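Notebook, platform moderation and civic speech strand
5 February 2022

Picking up from the November entries. The question for this week was narrow: when a government asks a platform to take a post down, what does the platform tell the person who wrote it, and does the wording of that notice change what the person does next. We have argued about the law side enough. This entry is only about notices.

Material so far. The export from Umali came through in full at the second try. It holds 395 notices sent to users over local government matters, mostly posts on water charges, road closures and the market relocation in Hanadville. The first export had dropped everything with an attachment, so please delete it if you still have a copy. The good one is in the shared folder under "umali_notices_full". The older folder has been renamed "do not use" and will go at the end of the month.

I read a first batch of 200 by hand before touching the coding sheet. Slow going, but the sheet we drew up in November would have missed most of what is in there. We had three boxes for "reason given": law, platform rule, none. A good many notices give a reason that is really neither. The commonest is a sentence saying the post "is not available in your area following a request". It does not say who made the request, what kind of request it was, or whether the writer can see it. I had been putting these under "none" and then under "law" on different mornings, so they now get their own box, called "request, unnamed". Everything I coded before lunch on the first day needs doing again.
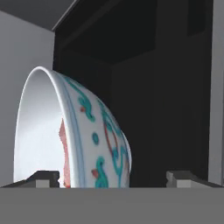

Coding rules as they stand now:

Law named: the notice names an act, an order or a court. A phrase like "local laws" on its own does not count.

Platform rule named: the notice quotes a rule or links to one. If the link is dead, still code as named, and put a D in the margin column.

Request, unnamed: as above.

None: the notice says the post is gone and stops.

If a notice gives both a law and a rule, code both. I tried making myself choose and it went badly. The order in which they are mentioned may matter, so note which comes first.

Language is a separate problem. Umali sends the notice in whatever language the account is set to, and the appeal form in English only. So a person can read in their own language that a post has been withheld and then have to argue about it in another. I have not seen this raised in any of the reports we have collected on Hanadville. It may be that the reports were written by people who had their accounts in English. I have added a column for account language and another for form language, and we can see later if there is anything in it.

Compared this with Plemar, where we only have what users have sent in themselves, so it is a skewed set. People send us notices they are angry about. With that said, the Plemar wording is longer and looks more open. It gives a reference number, a link to the policy page and a line on how long an appeal should take. What it leaves out is the same thing Umali leaves out, namely who asked. The reference number is Plemar's own and does not match anything on the government side. I tried a few against the public register of orders and got nothing. A person holding a Plemar notice cannot take it to the council office and ask to see the order, because the office has no way of finding it.

I had assumed before starting that the more detailed notice would lead to more appeals. I can't say that from what we have. Among the senders who wrote us a covering note, several with the long Plemar notice said they gave up at the policy page, and several with the short Umali one went straight to the form because there was nothing else to click. These are people who bothered to write to us, so they are unusual to start with. I am leaving it here as something to test and it should not go in the draft.

On the word "compliance". We have been using it loosely and it is going to cause trouble in the write-up. At the moment it covers at least these cases: the platform removes the post everywhere; the platform hides it in one country; the platform leaves it up but stops it being recommended; the platform does nothing to the post but hands over account details. The last one does not show up in notices at all. In the Cindholm paper they are all counted together, and the totals look very tidy as a result. I would rather we kept them apart even if it leaves some of our groups too small to say much about. Suggest "removed", "hidden locally", "reduced", and "disclosed" for the ones we only know about by other routes.

Related point on Cindholm. Their method section says they treated a platform as resisting if it had published a statement against the request. A statement is cheap. At least 2 of their resisting cases appear in our own set as posts hidden locally, with notices dated after the statement. I checked the dates twice. It could be that these were different posts under different orders, and their tables don't let me tell. I have drafted a short message to their team asking for the post-level list. It is in the drafts folder. Somebody please read it before it goes, as the second paragraph sounds crosser than I meant.
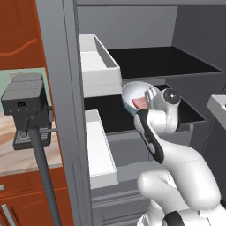
Time between request and notice. We can work this out only where the order is public and the post can be matched to it. So far that gives 9 usable pairs, all from the market relocation. The gaps vary a great deal, from the same afternoon to several weeks. I would not draw a chart of this. What did strike me is that in most of the pairs the notice came after the public meeting that the post was about. Whatever the reason for the delay, the person found out their post was hidden once the matter had been decided. For civic speech that is a different kind of harm from losing a post about something else, and I think it deserves its own section in the report, with the small number stated plainly at the top.

We will need to be careful about cause. The posts that drew orders were the ones that got attention, and posts get most attention just before a meeting. So some bunching near the meeting dates is to be expected whatever the council or the platform intended. A fair comparison would be posts on the same subject, with about the same reach, that were never the subject of an order. Umali could supply that if they wanted to. I have asked. Their reply said the request was being considered, and I have heard nothing since.

Privacy. Some of the notices quote the post back to the user in full, and a few of the posts name neighbours. I have blanked names in the batch I read. The rest are still as they came. Nothing from the unread part should be pasted into messages or slides until it has been gone through. The key linking notice numbers to accounts is on the locked drive and should stay there. I found a copy on the desktop of the shared machine this week and removed it.

Second coder. We agreed that a second person would code a share of the notices blind. I suggest starting from the back of the file so that it does not overlap with my notes, which are visible in the comments column whether you want them or not. I can hide the column but not lock it. If you meet a notice that does not fit, leave it blank and write down why, and we will sort those out together at the table. Please don't add a new box without asking. I have already done that once this week and know what it costs.

Things that went wrong, for the record. The spreadsheet turned notice numbers beginning with a zero into plain numbers, which broke the match with the appeals file. Fixed by importing the column as text. The date column mixed day-first and month-first order, and I only saw it when a notice seemed to have been sent before the post was written. Fixed for Umali. Plemar dates are typed in by the senders and have to be checked one at a time against the screenshots they gave us.

Open questions:

Does a notice count as given if it goes to an inbox the user has never opened? Umali keeps its notices in a separate support inbox that is hard to find on a phone. Several people told us they learned their post was hidden from a friend abroad who could still see it, or from one at home who couldn't.

Should we treat group admins separately? When a post in a group is hidden, the admin sometimes gets a notice and the writer does not. I have seen the reverse as well.

Do we include posts that came back? A few were restored with no message of any kind. I only know because I looked them up by hand. At present the sheet has nowhere to put that.

To do next: recode the first day's notices under the new boxes; finish the dead link check; get the Cindholm message read and sent; blank names in the unread part; write to Umali again about the comparison posts. The Hanadville register needs downloading afresh as well — the copy we have stops in November.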